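Ignacio Leiva
October 1, 2019 · 3 min read

1/ Right, I'm home, my feet hurt, and I want to get this down while I still remember it. Kitumbridge marched for its night buses today and it was brilliant. Thread!

2/ If you're not local: the county wants to scrap the last two buses out to Emevside. Those are the ones the hospital cleaners, the bakery shift and half the sixth form rely on. The notice went up in January, on one lamp post, behind a bin.

3/ I'd told my sister we'd be happy with a few dozen people. By the time we left the station car park the line went back past the chip shop and round the corner, and people were still coming down the hill with pushchairs and home-made signs.

4/ The stewards' final count was 389. In Kitumbridge! For a bus!

5/ Favourite sign: "MY NAN IS 81 AND SHE IS NOT WALKING". Carried by the nan, who did in fact walk the whole route and was well ahead of me at the end.

6/ We went along Loklow Road, over the bridge and up to the county offices. Drivers coming off shift stood outside the depot and clapped us past, and one of them leaned into his cab and gave us the horn. I may have got something in my eye.

7/ The Emevside brass band had said they could only stay for the first half hour. They stayed for all of it – and played the same four tunes, because those were the ones they'd brought the music for. I will be humming the third one until Christmas.

8/ Speeches were short, thank goodness. The one that got me was a young woman who works nights on the wards. She read out what she'd pay for taxis each year if the late bus goes: £1,592. Then she folded up her bit of paper and got down. Dead quiet for a second, then a huge cheer.

9/ A councillor did come out to meet us. She took the petition, listened for a good ten minutes and said the vote has been put back so that people can speak first. It isn't a promise to keep the buses. It's a lot more than we had this morning, though.

10/ Police were friendly and mostly busy with the traffic. No arrests and no trouble. There was one lost child, found very quickly, eating somebody else's sandwiches.

11/ To the person who asked whether marching does any good: no idea yet! But I talked to neighbours I've only ever nodded at, and three of them have already put their names down to speak at the meeting. I'd call that a decent afternoon.

12/ What's next: we're meeting upstairs at the Painemal café to sort out who says what. Come even if you hate speaking in public, we need people to write letters and knock on doors in Emevside too. If you use the late bus, bring your story, however small it seems.

Thank you, thank you, thank you to everyone who turned out. Off to soak my feet.

12 comments · 389 shares

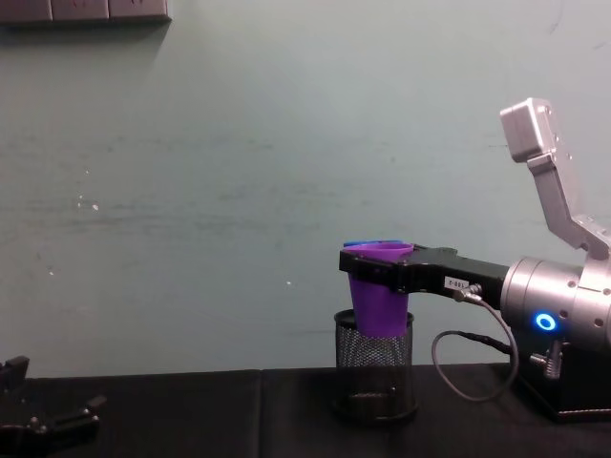
Purple cup, black mesh container.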